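Small kitchen, no drawers: how do you store things?
Home and Kitchen > Storage and Organizing

tall_spoon
Original poster
Hello everybody. I moved in April to a one-room apartment in Urkham, and the kitchen part has no drawers. Not one. There are two shelves, a sink and a counter that is shorter than my arm. The landlord says I may not drill into the tiles. I have many small things: knives, spoons, peelers, tea bags, rubber bands, and I do not know where to put them. For now they live in a cardboard box, and each time I need the peeler I must take out everything. How do you do it? I don't want to spend much money.

Please excuse my English, it is my third language. I check it with a dictionary but mistakes will come.

marrowfat
Replied 7:40 in the morning
Your English is fine. Get a rolling cart. Mine is the narrow one from Horobets and it fits between the stove and the wall. Three levels, top one for cutlery in jars. Problem finished.

tall_spoon
Original poster
Thank you. I measured, and the space between stove and wall is two fingers. A cart will not enter there. If I put it in the middle of the floor I cannot open the oven.

quietkettle29
I am against carts in small rooms. I had one for two years and it was always in the wrong place. Use the walls. You say no drilling, but is that only the tiles or all the walls? In my lease it was only the tiles and I did not notice for a long time. Read it once more.

tall_spoon
Original poster
I read it again last night. It says "tiled surfaces." So the painted wall beside the window is allowed! I must still ask, but this is good news. Thank you for telling me to look.

marrowfat
Before you make holes, think about what the wall is made of. In older buildings in Urkham there is often only thin board, and a rail full of heavy pans will come down at night and frighten you. For light things it is okay.

plum_and_rye
I want to disagree with everybody a little. I believe the first step is to own fewer things. When I moved to Premham I put all my kitchen tools in a bag, and I took out only what I needed for cooking. After a month, half was still in the bag. I gave it away. Now I have one good knife, one small knife, one peeler and I have never missed the others.

quietkettle29
That is nice if you live alone and eat soup. I cook for five people on weekends. I need the things I have.

plum_and_rye
I do not eat only soup :) But I accept your point. For a family it is different. Tall_spoon wrote "one-room apartment," so I thought of one person.

tall_spoon
Original poster
It is one person, yes, but my sister visits often and she bakes. I will try the bag, because it costs nothing. I will also put up a rail if the landlord agrees.

One more question. For the knives, is it better to keep them standing in a jar or lying in something flat? I worry about the edges, and I also worry about my fingers.

marrowfat
Magnetic strip. All other methods damage the edge.

nunia_fan
Strips are good for steel knives. If somebody has the colored kind with a coating, or plastic ones, the strip may scratch them or not hold them at all, so test with one first. I have a Nunia strip, model 2168, and my bread knife slides down it slowly like a snail. I would choose a flat tray with dividers. Without dividers all of it becomes one pile again.

For the rest I like wire baskets that hang from a bar. You see what is inside and crumbs fall through. They work for bathroom things too, if your sink is shared like mine was. 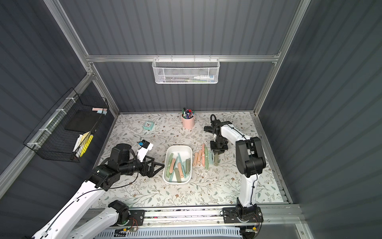
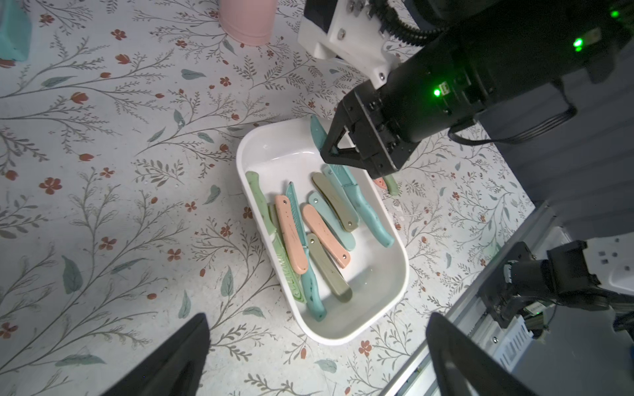 White wire basket on a bar with toothpaste and a toothbrush in it, and pastel knives piled in a white tray.

Update from tall_spoon

tall_spoon
Original poster
The landlord said yes to the painted wall, but I must fill the holes when I leave. I bought a rail and two baskets, and I paid 209 in our money, more than I wanted. The bag experiment is also going on. So far I took out the peeler, the big knife, one pot and the can opener.

marrowfat
What did you decide for the knives?

tall_spoon
Original poster
A flat tray on the lower shelf. I cut the dividers from the cardboard box, because I had it already. Each knife lies alone and the blades point to the back. My sister says it looks poor. I think it looks tidy.

marrowfat
Cardboard gets dirty and you cannot wash it. I still say magnetic strip.

quietkettle29
Then she cuts a new piece. Let her have her tray. Tall_spoon, hang the baskets a little lower than you think, so you can see the bottom without a chair. I did mine too high and had to fill four holes.

tall_spoon
Original poster
I will hold them to the wall with my hand first and mark the place with a pencil. Does anybody know which filler is good for painted board?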